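Bowls, Trays and the Stuff in the Middle of the Table
Speaker notes, Tunholm Home Life Evening, 16/10/2021
Doaa Alaoui

(Wait for the chairs to stop scraping. Hatem Ashour will introduce me and will get the title wrong. Let him.)

Good evening. I've been asked to talk for half an hour on clearing a table. My mother taught me the same subject in four words and a look, so you may feel I'm padding.

Start with the confession. In April I wrote down every object that landed on my kitchen table and stayed overnight. I stopped at 60. Among them: one shoe, a bicycle pump, and a jar of capers that had moved in with us from the last apartment. (Pause for the capers. They got a laugh in Gultstead. They did not get a laugh at the library.)

My point is that a table is the one flat surface at the right height for a person who has just walked in holding something. You can buy hooks. You can buy a bench with a lid. The thing will still go on the table.

So, what do we do about it? Most advice says clear it completely, every night. I tried this for 13 days. On the last one I cleared a plate my husband was eating from.

What I do now is keep a few open containers out and let the small things fall into them. Color matters more than I'd like to admit. If everything is beige, everyone in the house claims they couldn't tell which was which. When the tray is green, "put it in the green one" is a full instruction, even for a teenager.

(Next two slides. Leave them up long enough for the back row.)

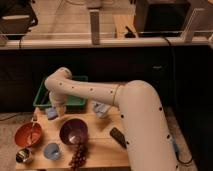
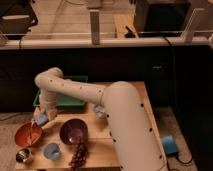 Green tray at the back, orange-red bowl to the left, dark purple one near the middle.

Now, rules for bowls. I have three and I break the second.

One. A bowl is for a kind of thing. Utensils that are in use today, say. Once a bowl has batteries, a lemon and a dental appointment in it, you own a drawer with no front.

Two. Empty it before it's full. My friend Aicha Soliman does hers while the kettle boils. I do mine when something falls out and rolls under the stove.

Three. Cups don't count as storage. They look like they do. A cup with pens in it will be filled with tea by a guest sooner or later, and it will be the nice pens.

(Hold up the chipped cup here. REMEMBER TO BRING THE CHIPPED CUP.)

A word on trays, which I think are underrated. A bowl hides its sins, but a tray lays them all out side by side, and it can be carried off in one trip. When company comes I pick up the whole tray and put it on the bed. Then company leaves and I want to go to bed. The system has a weak point and I've just told you what it is.

Wafula Magesa asked me last time about beads, cords, chargers, anything long. They will not stay in a bowl. One end goes over the side and the rest follows during the night. Coil it, tie it, or hang it from a nail and stop pretending.

Homework, if you can stand it: pick 6 things off your table tonight and walk each one to where it lives. If a thing doesn't live anywhere, write it down and bring the list next time. Kęstutis Vītola has offered to read the best ones aloud, with voices.

(Questions. If somebody asks about mail, say we're out of time.)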